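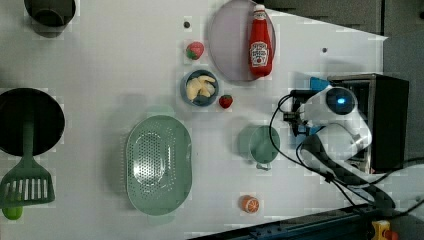 Sharing a Kitchen at Clengate House: Habits, Rules and Small Conflicts

Project report, second year
Group members: Trinh Tiêu, Jacinto Serrano, Hằng Phùng
Tutor: Xuân Ông

1. Introduction

Clengate House is a student residence with 728 residents. Most of them have their own room but not their own kitchen. In our first year all members of our group lived there, and we noticed that people who were friendly in the corridor could become very cold with each other over one dirty pan. We wanted to understand how such a situation begins and which rules the residents make for themselves.

Our main question was the following: how do students who did not choose each other agree on the use of a common kitchen? We were also interested in the written house rules, and whether the residents know them.

2. Method

We did interviews with 21 residents from different floors. Each person was asked the same questions, and after that they could speak freely. The interviews were in English, except a few in Vietnamese and Spanish, which were translated by Trinh and Jacinto. We changed no words when we quote, but we left out the names of the residents.

Hằng also kept a diary of her own kitchen in January. She wrote in it each evening after dinner. We know that a diary by one person gives only one side, so we use it here only to compare with the interviews.
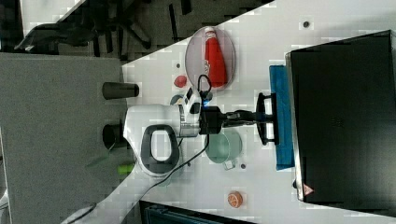
The house rules were taken from the notice which every resident receives on arrival. It is three pages long and the part on kitchens is near the end, after fire safety and bicycles.

3. Results

3.1 Washing up

This was the subject that people talked about longest. The notice says that dishes must be washed "promptly". Some residents understood this as directly after eating, others as before going to bed, and one person told us that the next morning was still prompt if she had an early lecture. Nearly all the quarrels we heard about started from this word.

On two floors the residents had written their own rule with a fixed time. On one of them it was ten in the evening. People there complained less about dishes, but more about noise, as everybody came to the sink at the same time.

3.2 Common things and private things

Oil, salt and washing-up liquid were often treated as common, even when one person had paid for them. Cheese was never common. Sauces were somewhere between, and this was difficult for new residents to guess. One student said: "I asked for the ketchup once and after that I did not ask, and he never told me it was wrong."

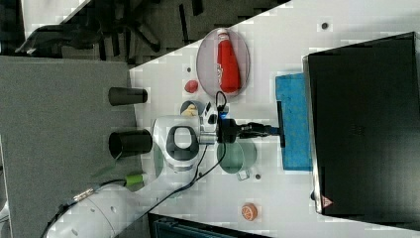

Figure 3. Ketchup bottle on a plate, with a small bowl and a blue sponge.

The sponge was also a problem. Everyone uses it but it belongs to no person, so it is replaced too late. In Hằng's diary the same sponge is mentioned on the first page and on the last page.

3.3 Speaking or writing notes

Most residents preferred to leave a note. They found it more polite - but the people who received the notes found them less polite than a conversation. Jacinto thinks this is partly a question of language, as a short sentence in a second language can sound harder than the writer wants.

4. Limits of the work

Residents who avoid the kitchen completely did not answer our invitation, and their reasons would be useful to know. We also did not speak with the cleaning staff. A meeting was planned for a Tuesday but it did not take place, and we had no time to arrange another.

5. Suggestions

We suggest that the residence replaces the word "promptly" with a time, and that each floor can change this time by agreement. A shared budget for sponges and washing-up liquid could be tried on one floor first. We gave a copy of these suggestions to the residence office and are waiting for their reply.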